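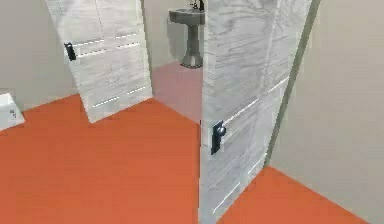
Mugoは、住宅内の移動操作を対象とするシミュレーション上のロボットセルであり、Koltevmont計画の共通試験設備としてPlumholmが管理している。本書は、セルの設置、日常の保守、障害時の復旧手順、およびセルから得られる記録データの取扱いを定める。セルは移動台車と単腕からなるロボット1台と、扉、家具、衛生器具を配置した住宅モデルとで構成される。扉はすべて蝶番関節をもつ可動物体として登録する。白地に灰色の筋が入った扉では黒い取手がよく目立つため、視覚系の基準合わせには原則としてこの種の扉を用い、開口の奥に洗面台が見える位置を基準姿勢の候補とする。

文書情報
文書名:Mugo セル設定・保守要領 兼 データカード
改訂日:8/21/18
管理責任者:Nafula Khaemba
保守担当:Gitau Muli、Shabani Wanyama
データ担当:Elibariki Mabula
配布範囲:Koltevmont計画の参加機関

1. 適用範囲
本書は、Gramavham実行環境の上で動作するMugoセル1式に適用する。実機の台車および腕の整備は対象外とし、別に定める機体整備要領による。住宅モデルの形状そのものを変更する作業も本書では扱わない。変更を希望する機関は、管理責任者あてに書面で申請すること。

2. ディレクトリ構成
config/ セル全体の設定。起動時に一度だけ読み込まれる。
config/joints/ 扉および引出しの関節定義。物体ごとに1ファイルとする。
assets/ 住宅モデル、材質、衝突形状。
calib/ カメラ外部パラメータおよび基準姿勢の較正値。
logs/ 実行記録。保持期間は7日とし、期間を過ぎたものは自動で削除される。
episodes/ 検査前の収録データ。
release/ 検査を通過した収録データ。書込みはデータ担当に限る。
tools/ 点検および復旧用のスクリプト。

3. 設置手順
3.1 実行環境の準備
Gramavham実行環境を導入したのち、assets/ を共有領域から複写する。シンボリックリンクによる参照は認めない。過去に参照先の更新が走行中のセルへ波及し、収録途中で扉の衝突形状が入れ替わる障害が発生している。複写後は tools/verify_assets を実行し、照合値の一致を確認する。一致しない場合は該当ファイルのみを再取得し、他のファイルには手を加えないこと。

3.2 ロボットの初期配置
台車の初期位置は config/cell.yaml の base_start に記載する。初期位置から最も近い可動物体までの距離が、扉の最大開度における掃引範囲を下回ってはならない。腕は格納姿勢とし、手先は閉じた状態で開始する。初期配置を変更した場合は、変更者の氏名と変更理由を同ファイルの先頭に記入する。

3.3 扉関節の設定
扉の関節には、可動範囲、摩擦、減衰および初期開度を与える。初期開度を乱数で与える場合は、乱数種を必ず記録に残す。取手は扉本体の子物体として登録し、レバー型とノブ型とで把持点の定義を分ける。取手の色や材質を差し替えても把持点は引き継がれるが、形状を差し替えた場合は引き継がれない。形状の差替え後に把持点を再定義せずに収録した記録は、検査で不合格となる。

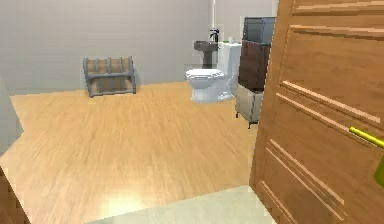
図2 開いた扉越しに見た浴室。手前右に黄色のレバー型取手、奥の壁際に便器と洗面台。

3.4 浴室区画の設定
浴室区画は物体どうしの間隔が狭く、接触計算の負荷がセル内で最も高い。便器、洗面台および収納棚は固定物体とし、質量を与えない。壁際に置かれたすのこ状の台は可動物体であり、台車が触れれば移動する。試行の開始時には必ず登録位置へ戻すこと。水栓は外観のみのモデルで、操作の対象としない。
敷居付近では床の材質が切り替わる。材質境界の両側で摩擦係数が大きく異なると、台車の車輪オドメトリに段差状の誤差が現れる。境界をまたぐ試行を行う前に tools/floor_check を実行し、両側の係数差が許容値に収まっていることを確かめる。許容値は config/limits.yaml に定める。

3.5 寝室区画の設定
寝室区画は、広い床面を利用した走行試験と、寝台上の小物を対象とする把持試験に用いる。寝台の枠は固定物体とし、掛け布は変形を計算しない剛体の外皮として扱う。このため、腕の手先が布面に接触した場合の反力は実物より大きく出る。把持試験では、手先の下降速度に上限を設けること。
薄い物体は布面との間に微小な食込みを生じやすい。配置直後に物理計算を空回しし、静止を確認してから試行を開始する。静止しない物体があるときは、高さ方向の初期値を見直す。接触の許容深さを広げて対処することは禁止する。

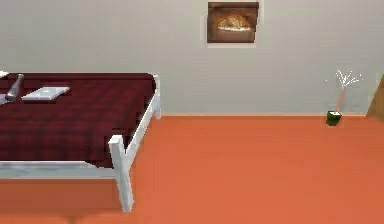
図3 寝室区画。赤い格子柄の掛け布の上にノート型計算機と金属調の瓶、右方の壁際に鉢植え。

4. 日常点検
点検は収録を行う日の始業時に実施し、結果を logs/inspection に記入する。点検者は収録の実施者と別の者とする。点検項目は次のとおり。
・起動記録に警告が残っていないこと
・全カメラの外部パラメータが calib/ の値と一致すること
・基準姿勢での手先位置の偏差が許容値以内であること
・扉を全閉から最大開度まで動かし、途中で停止しないこと
・可動物体が登録位置にあり、静止していること
・台車の走行指令と実移動量の差が許容値以内であること
・保存先の残容量が当日の収録予定量を上回ること
ひとつでも満たさない項目があるときは収録を開始せず、保守担当に連絡する。点検者の判断で項目を省略してはならない。

5. 定期保守
定期保守は毎月1回、Gitau Muliの立会いのもとで行う。主な作業は、較正値の再取得、関節定義の棚卸し、および不要な記録の整理である。較正値を更新したときは、更新前の値を calib/archive に移し、上書きしない。
扉関節の減衰値は、実行環境の版を上げるたびに挙動が変わることがある。7月の更新では、同一の設定でありながら扉の戻りが速くなり、台車の側面に当たる事象が続いた。Shabani Wanyamaの調査により、積分刻みの既定値が変更されていたことが判明し、現在は刻みを config/physics.yaml に明示している。この項目を削除しないこと。

6. 障害と復旧
6.1 扉が所定の開度まで動かない
衝突形状どうしの干渉を疑う。tools/show_collision を起動し、扉の下端と床、および扉の側端と枠の間を確認する。干渉が認められた場合は扉側の形状を縮小する。枠側の形状は複数の扉で共用しているため、変更しない。
6.2 手先が取手をすり抜ける
把持点の定義が古いか、取手の衝突形状が欠落している。該当する関節ファイルを開き、子物体の登録を確認する。登録が正しいにもかかわらず現象が続く場合は、腕の指令周期を計算刻みと整合させる。
6.3 台車が敷居で停止する
床の材質境界における高さの不一致が主な原因である。3.4の手順で係数を確認したのち、境界部の床面高さを照合する。車輪の駆動力を上げて通過させた記録は、公開の対象とならない。
6.4 試行が終了しない
1試行の上限は1,000ステップとし、上限に達した試行は自動で打ち切られる。打切りが働かないときは監視プロセスが停止している可能性が高い。セルを停止し、監視プロセス、物理計算、ロボット制御の順に再起動する。順序を誤ると、制御側が古い関節状態を保持したまま動作を始める。

7. 収録データ
本版の収録数は2,156試行であり、このうち検査を通過して release/ に収めたものは1,667試行である。残る試行は打切り、物体の登録位置のずれ、把持点の定義誤りのいずれかに該当し、episodes/ に保管している。不合格の理由は試行ごとの付属ファイルに記載した。
各試行には、カラー画像列、関節角、台車の位置姿勢、手先の開閉指令、扉の開度、および乱数種が含まれる。画像列にロボット自身が写らない区間もあるが、関節角などの数値は全区間にわたって記録されている。画像は圧縮して保存しているため、輪郭部に塊状の乱れが生じることがある。細部の形状推定を目的とする利用には適さない。
検査はElibariki MabulaおよびBrian Ogolaが分担し、両名の判定が異なる試行は不合格として扱った。

8. 利用上の制約
住宅モデルの材質および色彩は、視認性を優先して設定したものである。床面の鮮やかな橙色をはじめ、実際の住宅とは色の分布が異なる。学習済みの視覚系を実機へ移す場合は、実環境での再評価を行うこと。
接触力の記録は相対比較に限って使用し、実機の安全設計の根拠としてはならない。変形する布、水、および電気製品の動作は計算していない。
第三者への再配布は、管理責任者の承認を得た場合に限る。承認を得た再配布物には、本書を改変せずに添付する。

9. 変更の申請と連絡
設定の変更は、変更案と点検結果を添えて保守担当に申請する。緊急の復旧に伴う変更は事後の申請を認めるが、変更前の設定ファイルを必ず保存しておくこと。データの誤りを発見した場合は、試行番号と該当ステップを明記し、データ担当に報告する。報告に基づく訂正は次版の release/ に反映し、訂正の一覧を本書の付録として掲載する。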